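Fold it on the bed

Every February the Cundbridge paper runs a piece on laundry rooms, and every February somebody wants a folding counter. The new flats at Zullevier have them, 70 units, one each. Nice counters. I'd take the bed.

A bed is the biggest flat thing most of us own. Paid for already. You stand at the side, the sheet is pulled up more or less, and there's room to lay a shirt out full with both sleeves. Try that on a counter – one sleeve is always hanging off. 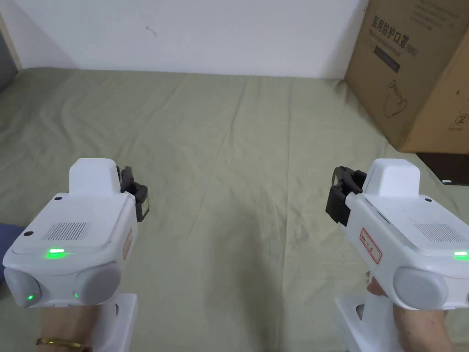 And yes, the sheet wrinkles. So what. People tell me you can't get a flat fold on a soft surface and I think they've read too many catalogs. The Kourkoulas one has a folding table for $423, which is a lot of money for somthing that does what a mattress does. My shirts go in a drawer. They don't get graded.

The real work is before the fold anyway. Getting the twist out. A T-shirt that's been in a basket overnight is basically a rope, and you need space on both sides to pull it open, one hand up high, one down low. Elbow room. No counter gives you that, not with a wall behind it.

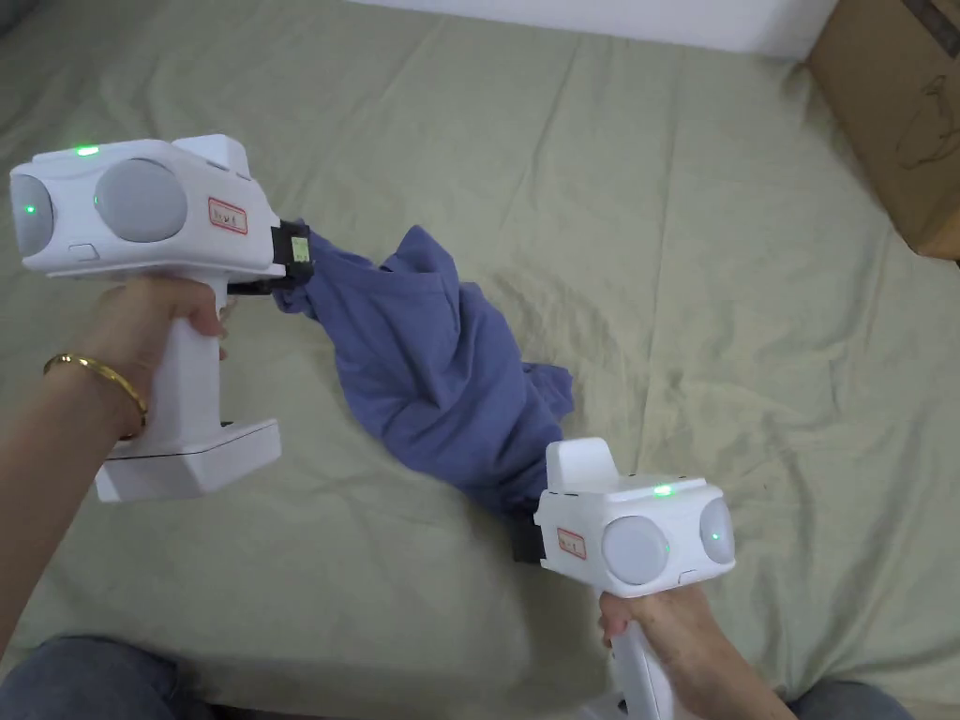

Other thing – the bed sets a deadline. Leave a pile on a counter and it lives there 3 days. Leave it on the bed and you have to deal with it before you sleep, or move it to the chair, wich I admit I have done.

So keep the counter if you've got one. Put the coffee maker on it.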